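# 一壶水的事

约 Areti Christodoulou 聊天,本来是想聊她新写的那本小册子,结果前半个小时我们全在说烧水。

也怪我。我一进门就抱怨自己家的水壶,说底下结了一层白花花的东西,怎么刷都刷不掉,她眼睛立刻就亮了,把刚拿出来的稿子往旁边一推,问我:"你用什么刷的?"

我说钢丝球。

她倒吸一口气,那个表情我到现在还记得,好像我说的是拿锉刀刷牙。

Areti 在 Hullholm 做了好些年的办公室后勤,后来自己出来,专门帮小公司布置茶水角。听上去是个很小的活儿,对吧?我一开始也这么想,不就是买个壶、买点茶包、找张桌子摆上吗。她笑我:"你说的这三样,每一样我都见过有人搞砸,而且搞砸的人都特别聪明。"

她讲的第一个故事是 Egan 的。Egan 是她早年的客户,搬进新办公室的时候很舍得花钱,咖啡机、制冰机、带屏幕的饮水机,样样都有,预算单上茶水间这一项写的是 3564。她接手的时候,那台带屏幕的饮水机已经没人碰了,大家嫌它每次都要选温度、选水量,还要等它放一段音乐。(真的有音乐!她给我哼了两句,挺难听的。)

"后来他们前台的姑娘从家里拿了一个普通电水壶来,插上就烧,开了就跳。一个星期以后,全公司都在用她那个壶。"

"那台饮水机呢?"

"上面放绿萝了。"

我笑得不行。她倒是一脸认真,说从那以后她给人列单子,第一行永远是电水壶,普通的,盖子能打开、手伸得进去的那种。她特别在意"手伸得进去"这件事,前后跟我说了好几遍。有些壶做得漂亮,口收得很窄,倒水是好看,可是洗的时候只能往里灌水晃一晃,晃完了倒掉,自己骗自己说洗过了。

我问她挑壶还看什么。她掰着手指头说了一通,我当时没开录音,凭笔记还原一下:把手要能整个握住,戴着手套也能握住;盖子最好平一点,擦起来不藏灰;颜色她偏爱白的。我说白的不是显脏吗?她说就是要它显脏。

"黑的壶你三个月都想不起来擦。白的,溅一滴茶上去你就看见了,顺手就抹掉了。"

这个说法我回家想了很久,然后看了一眼我那个黑色的壶。算了,不提了。

接下来说到桌子,她的话就更多了。她最烦的是把水壶塞在柜子顶上或者文件堆旁边,烧水的时候蒸汽往上冒,上面的柜板过不了多久就鼓起来。她喜欢单独给壶一张桌子,不用大,方的就行,四面都走得过去,上面别的什么都不放。

"什么都不放?杯子也不放?"

"杯子放在别处。"她说得斩钉截铁,"你在壶旁边放一个杯子,第二天就是一排杯子,再过两天有人放饼干,有人放快递,有人放一把不知道谁的伞。到最后壶在最里面,你要拿它得先搬走一座山。"

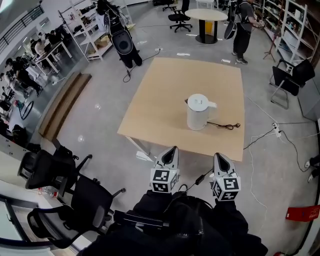
在 Stakov 上班的一位读者后来写信给我,说这条规矩他们那里试过,撑了不到一个月,最后还是有人把糖罐摆了上去,而且大家都觉得糖罐理所应当就在那儿。我把这封信转给了 Areti,她回得很快:"糖罐可以。糖罐我认输。"然后隔了几分钟又补了一句:"但是勺子不行!"

回到我们聊天的那天下午。我指着她稿子上画的一张小图,问那条歪歪扭扭的线是什么,她说是电线,她画画不行,但是线一定要画。她说很多人布置茶水角,脑子里只有壶,没有线。壶是有尾巴的,尾巴往哪边走,得在摆桌子之前就想好。

她自己的做法是先找插座,再定桌子,最后才放壶,顺序不能反。线尽量从桌子靠墙的那一侧下去,不要从人走路的那一边垂着。要是桌子只能摆在屋子当中,那就宁可平时把插头拔下来搁在桌面上,要烧水了再接。

"接长线呢?"我问。

"能不接就不接。非要接,就拿胶带贴着地走,贴平,贴到边。"她说这话的时候用手掌在桌上一下一下地抹,好像桌上真的有一条胶带翘了边。她告诉我有一回她自己就绊过,手里端着刚泡好的茶,人没事,茶全泼在了客户的合同上。那份合同第 2 页到现在还是黄的,客户一直留着,每年续约的时候都拿出来给她看一眼。

我说这客户挺有意思。她说是啊,就是 Stistico,人都很好,就是记性也太好了。

木头桌面她也有讲究。没上漆的浅色木头,她喜欢那个样子,看着暖和,可是它吃水,一圈水印留下来就很难去。我以为她会劝人别用,她倒没有。她说垫一块布就行,棉的,旧毛巾裁一块也可以,脏了扔洗衣机,别买那种硅胶垫子,底下积了水你都不知道。已经有水印的,拿细砂纸顺着木纹轻轻磨两下,再抹一点点食用油,擦干。

"食用油?"

"核桃油最好。我家里那张用了好多年了。你别用橄榄油,时间长了有味儿。"

说到味儿,她忽然站起来去给我烧水,说光讲不喝太不像话了。等水开的那几分钟她也没闲着,又跟我说新壶的事:新壶买回来,头三壶水都要倒掉,装满,烧开,放凉,倒掉,再来。她说很多人烧一壶就喝,喝完说这壶有塑料味,要退货。我心虚地低头喝茶,发现茶还没泡,杯子是空的。

水垢的问题我当然没放过,毕竟这才是我最初的烦恼。她的方子简单得让我有点失望:柠檬酸,一小勺,水加到盖住水垢,烧开,放着别管,去干别的。回来倒掉,清水再烧一遍。白醋也行,就是屋子里会酸一阵子,同事要有意见的。钢丝球绝对不行,刮花了以后水垢挂得更牢,越刷越厚。

"那我那个壶还有救吗?"

她想了想,问:"刷了多久?"

"两年吧。"

"……换一个吧。"

她说得特别温柔,像医生一样。

后来我们终于聊到了那本小册子。她写了 3 章,第一章讲水,第二章讲桌子和柜子,第三章讲人。我最喜欢第三章,里面几乎没有什么技巧,全是她在各个办公室里看来的事。比如大家等水开的时候站在哪里,谁会把水加满再走,谁永远只烧自己那一杯的量。有一间办公室的椅子不够,有人喝茶就靠着架子站着,时间一长,那一排架子前面成了全公司消息最灵通的地方。她本来要给他们添一张圆桌的,后来去看了两次,改主意了,没添。

"你不怕他们说你偷懒?"

"怕啊,所以我少收了他们一点钱。"

我问她一套茶水角做下来要多少钱,她很爽快,翻出最近一张单子给我看,合计 3075,里头最贵的是柜子和改插座的人工,壶在最底下那一行,便宜得有点可怜。我说你不是说壶永远写在第一行吗?她凑过来看了看,说哎呀,这张是她助手打的,回去要说说他。

中间还有一段我们跑题跑得很远,说到她小时候家里用的是那种放在炉子上烧的铁壶,水开了会叫。她奶奶耳朵不好,所以全家人都养成了习惯,谁听见壶叫谁就去关火,不管是不是自己烧的。她说她现在看人用电水壶,开了自己就跳,方便是真方便,可是常常烧好了没人去倒,等想起来又凉了,再烧一遍,再忘一遍。

"我自己就是这样,"她说,"早上一壶水我能烧三回。"

我说我四回。她高兴坏了,跟我碰了一下杯子。

快走的时候我又问了一句,要是有人完全不想折腾,就一张桌子一个壶,最少要做什么?她送我到门口,靠着门框想了一会儿。

"晚上下班的时候把壶里剩的水倒掉,盖子打开晾着。就这个。你别看简单,我去过那么多地方,早上过去一掀盖子,十回有八回里头是昨天的水。"

我点点头,把这句话记在本子上,还画了一道线。到家已经是晚上八点多,我去厨房掀开盖子,里面有大半壶水,也不知道是哪天的。我倒掉了,没刷。新的那个星期三到,白的。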